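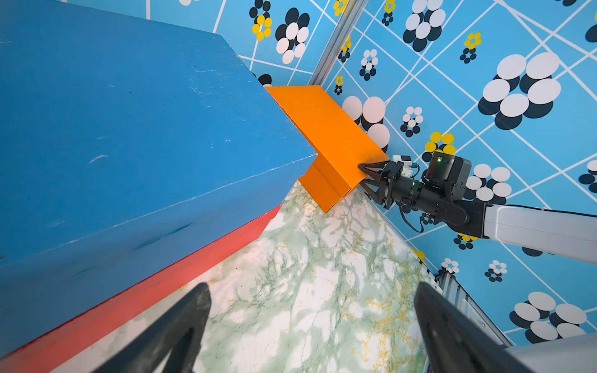
Blue block on the red base, both arms in. The far one has the orange crossbar.

Search the notebook Go Advanced

4 February 2023

Orum trial kit, continued. Wanda wants a yes or no before the quote lapses, and so far I have a maybe with a lot of footnotes.

The kit as sold is two arms, grippers, a camera at each wrist, the block set and a license for the Stekadero software. The brochure calls it "ready in an afternoon." It has been our afternoon since September.

Went back to the block task today because it's the one the rep likes to show. Far arm takes the orange T by the right end of the crossbar, near arm comes in over the blue, the two of them are supposed to reach an understanding. Ran the shipped routine first, no changes, 9 tries. Six good, two where the near arm stopped and asked for a recalibration, one where it declared success from well short of the block. I admire the confidence. Wrote the last one down as a fail.

Swapped to Celina's routine after lunch. Slower approach, smaller grip force, and she waits for the far gripper to report closed before the near one moves at all. Much calmer to watch. No false successes, though I'd want a longer run before telling anyone with a budget.

Notes on the kit itself:

Grip force setting goes from 0 to 1000 with no units anywhere in the manual. We have been living at 446, which Celina found by feel. At 500 it starts leaning on things. The rep says 1000 is "for advanced users."

The wallpaper stays. Celina tried the routine against plain panels last month and the pose estimate wandered all over. With the flowers up it settles down. I would like the manual to have mentioned this before we painted the other cell white.

The blue block is getting scuffed on top, faint white scratches and streaks. Doesn't bother the tracking that I can tell. Spares come only as a full set – priced as if someone had carved them.

Support: sent the false success log to Cundgate, who handle service for Orum here. Got a ticket number and a link to the brochure.

Against Palacios, the other kit on the list: cheaper, one arm, no force setting to argue about. We'd lose the two-arm work, and that was the point of asking for the money.

To do: long run with Celina's routine, overnight if Wanda signs for it. Ask Cundgate what the force number means, in writing. Find the hex key that came with the kit, last seen holding a door open.

Recent entries
Orum trial kit: unpacking, missing screws
Stekadero license server, again
Palacios demo, notes from Wanda Lis
Pose estimate vs. plain panels (C. Olszewski)
White paint, cell two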